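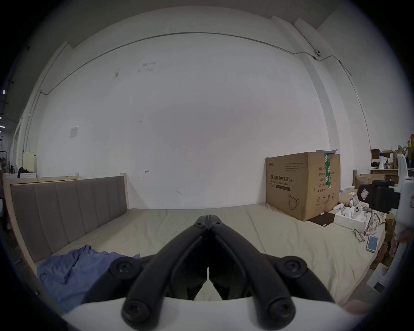 *Gripper closed, jaws together, before the bed-clearing run.*

**Camosico student project - gripper check, 17 November 2020**
Checked by: Desta Workneh. Second check: Loredana Caruso

- [x] Finger tips meet along the full seam
- [x] Both tip screws present - marked with paint pen after tightening
- [x] Pivot caps seated, none turning by hand
- [ ] Left linkage free of play. *Slight knock when opening. Kastriot to look at the bush before the next run.*
- [x] Stop button tested twice
- [ ] Area clear. *Glasses and phone still on the mattress. Move both before power on.*
- [x] Grip force limit set to 40 in Jerkex

Comments: Cloth items only for now. Leave the mask carton alone until Tiruwork has signed off the lifting test. Log sheet 358 goes in the folder.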